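I've gone back and forth on desk organizers for years, and I'm now firmly on the side of leaving stuff out. My friends at Padilla spent $400 on matching drawer trays, and they still can't find a pair of scissors before lunch!

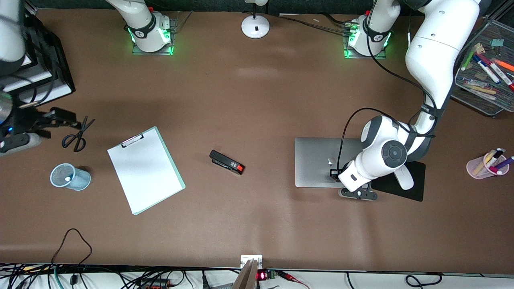
Give me a clipboard I can grab without thinking, a lamp, and a cup for pens (mesh, please – the solid ones collect crumbs). The laptop gets closed when I'm writing by hand, or I'll end up reading email till 13 tabs are open. And yes, my sister calls it a mess. Fine. She keeps her stapler in a labeled box inside another labeled box, and she borrows mine.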